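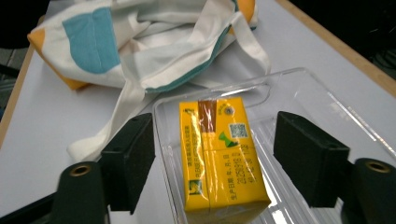
Last updated: April 11, 2024

Kivo Hand-Held Gripper, Station 8
Setup, Care and Repair

Scope

This document covers the Kivo hand-held gripper as installed at Station 8 of the Bumance laboratory. It applies to the gripper body, the two finger pads, the finger mounts and the camera. The recording software, Woneo, is documented separately. Operators who have not completed station training should contact Gladys Gachanja before handling the tool.

Station layout

The station consists of one pale-topped table with wooden edge trim. Test items are drink cartons, a clear plastic tray and a cloth tote bag. In tray tasks the carton is laid on its side in the tray, and the bag may remain on the table behind it. Cartons with leaking seams are to be discarded and replaced from stock.

Finger pads and mounts

Both finger pads are black rectangular blocks with a matte face. Each is paired with a black cylindrical mount that carries a brass-colored threaded insert. The pads are a matched pair and are replaced together.

To replace the pads:

1. Close the recording session in Woneo and disconnect the gripper.
2. Place the tool on the service mat with the fingers open.
3. Remove the old pads and wipe the seating surfaces with a dry cloth.
4. Fit the new pads by hand, then tighten both sides in alternating steps.
5. Open and close the fingers through the full range. The faces must meet evenly along their length.
6. Enter the replacement in the station log.

Do not use power drivers on the inserts. An insert that turns in its mount cannot be reseated at the station. Remove the tool from service and send the mount to the workshop.

Camera check

The camera must show both pads and the working area between them. After any pad or mount change, record a test clip of 30 seconds with a carton in the tray and compare it with the reference clip stored under Dobre/station8. If either pad has shifted noticeably between the two clips, loosen the camera bracket, correct the angle and repeat the test.

Clear plastic reflects strongly at the rim. When bright streaks hide the outline of the carton, turn the tray or lower the overhead light to 75 percent. The camera exposure is fixed and is not to be changed by operators.

Routine care

Before each session: wipe the pads and lens, and check that no fasteners have worked loose.

After every 78 sessions: inspect the pad faces for polish and wear, clean the finger slides and repeat the camera check.

Every December: full strip-down by the workshop, with new pads fitted regardless of condition.

Known issues

The left finger may close late after a long idle period. Cycle the fingers several times before recording. If the delay persists, clean the slide.

Carton film can leave adhesive on the pads. Remove it with a damp cloth. Solvents damage the matte surface and are not permitted.

Contacts

Hardware and repairs: Žydrūnas Ramanauskas
Training and station access: Gladys Gachanja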